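Finally picking a wood for the kitchen table

June 22, 2021

So I have been going back and forth on this table for months, and my sister has officially banned the topic at dinner (fair!). But we're getting somewhere! Anas Ramadan, who built our neighbor's porch swing, finally sent me his price: 690 dollars if I go with the pale wood, 851 if I want walnut. That's a bigger gap than I was hoping for, and I've had the walnut sample sitting on my windowsill for weeks, so you can guess where my heart was.

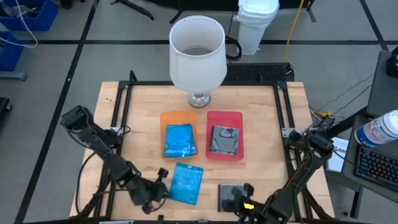

My worry with light wood has always been that it would look like a school cafeteria. We have gray floors all through the downstairs, and I was sure that pale on gray would come out cold and sad. Then I started paying attention to narrow planks, like the ones in that tabletop, and I've completely changed my mind. All those thin lines running along give you something to look at, and against a gray floor the wood seems warmer to me, if anything. I even like the little dark marks up toward the corner! Ours will have plenty of those once the kids get at it.

The chairs are another story. I have 2 from my grandmother that are staying no matter what, and the rest will probably come from Okine, that secondhand place behind the post office. They wanted 436 for a set of four last week, which made me laugh out loud in the store, but I'm going back on Thursday's errand run to see if they'll come down a bit.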